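Can a robot do my ironing pile yet?

I have a Saturday ritual, and it isn't a glamorous one. The tumble dryer beeps, I tip everything on to the bed, and then I stand there folding T-shirts with the radio on until I've lost the will to live. So when people tell me the robots are coming for all our jobs, my first thought is always: fine, but could they start with this one?

I've been reading up on it for months now (my browser history is a disgrace) and I keep coming back to laundry. Robots have been welding cars and shifting boxes for ages. A car door is the same shape every time you meet it. A T-shirt is a different shape every time you put it down! It slumps, it twists, one sleeve goes missing underneath, and you have to find the corners before you can even begin.

Two arms, one teal T-shirt and a basket with more in it:
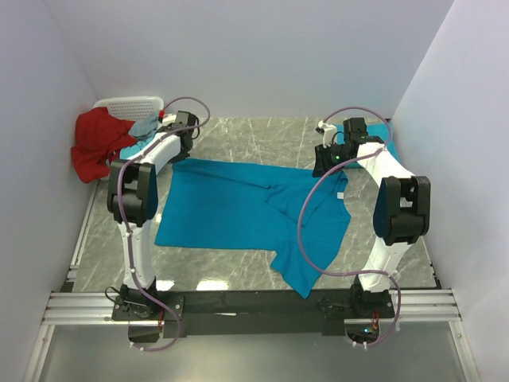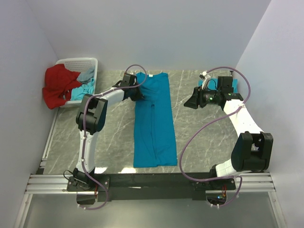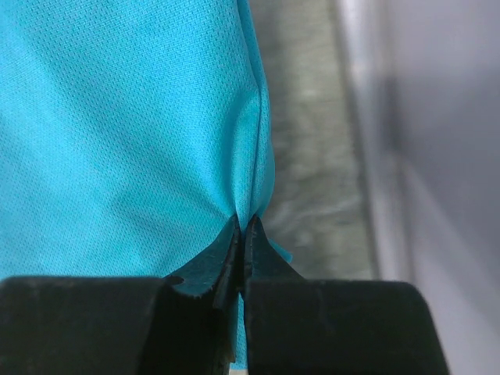
What I'd want before I bought one

I got chatting about all this on the Trutotham swap forum, where somebody is convinced we'll have folding machines in every utility room in 3 years. I'd love that to be true, but I'm a bit more gloomy. Give me a washing basket with 15 things in it and there'll be a fitted sheet, a bra, a child's sock inside out and something that was never supposed to go in the wash at all. I know what to do with each of those without thinking (well, not the fitted sheet, that just gets rolled into a ball and shoved in the cupboard).

Then there's the space. Our kitchen is tiny, and two arms and a tabletop would have to live where the dog's bed is. I can't see that going down well.

And speed, which I care about more than I expected to. I timed myself last weekend and did 50 bits of washing in one go, pairs of socks included, with a cup of tea halfway through. I wouldn't mind if a machine took all night over the same lot, as long as it was quiet and I could go to bed. What I don't want is to stand over it, picking up whatever it drops. I already do that with the robot vacuum, and it has eaten two phone chargers since July.

So my answer for now is "nearly, for T-shirts, and ask me again about sheets". If anyone has a folding trick for those in the meantime, the comments are open and I'm desperate.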